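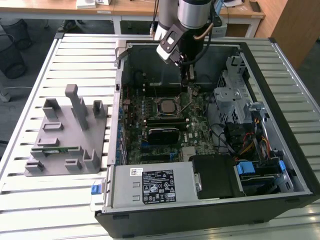 Desktop computer repair in Murnlow

Desktop repair is a small trade in Murnlow, a market town on the Clitow road. Mostly one-room shops and a weekly repair table. Grew up in the years when home computers were costly and the nearest dealer was a long drive off. Still going, though smaller than it was.

History

First shop opened on Medina Street, next to the old feed store. Sold radios, fixed them too, and took in computers once people started asking. By its busiest year the town had 16 places that would look at a broken PC, counting two barbers and a key cutter. Most closed when laptops took over - harder to open, harder to get parts for. The Medina Street shop moved twice and kept the name.

The Multel store, a regional chain, ran a service counter for a while. It shut in October after the lease ended, and its spare parts were sold off by the box. A lot of the older memory and power supplies still going around town are said to come from that sale.

Common work

Dust is the usual complaint. Murnlow sits downwind of the grain sheds and cases fill up fast. Shops open the side panel, blow out the fans, check the cooler is seated and put new paste on the processor if its been years. Next most common is a dead power supply, then failed hard drives.

Data recovery is mostly sent out to Clitow. Local shops will copy files from a drive that still spins, not much more than that.

Older office towers are prefered for rebuilds. Plain cases, standard screws, parts that swap between models. A rebuilt machine usually gets more memory and a solid state drive, and goes to students or small farms doing their accounts.

Prices

Cleaning is charged flat, repairs by the hour. Most shops will look at a machine for free and charge only if the owner goes ahead. Unclaimed computers are kept 139 days under a town rule, then can be sold or stripped for parts. The rule was written for shoes and watches and later widened.

Repair table

Held in the Clitow Road hall. Free, donations taken at the door. Handles around 700 items a year - lamps and toasters as well as computers. Desktops get the back tables near the outlets. Owners are asked to bring the power cord and to back up thier files beforehand. Monitors with glass tubes are not accepted.

Waste

Boards and cables go to the Clitow depot. Batteries are kept apart, in the bin by the hall entrance. Steel cases go with the scrap metal.

See also

Clitow depot
Medina Street
Multel (retailer)

Page last changed 4/4/22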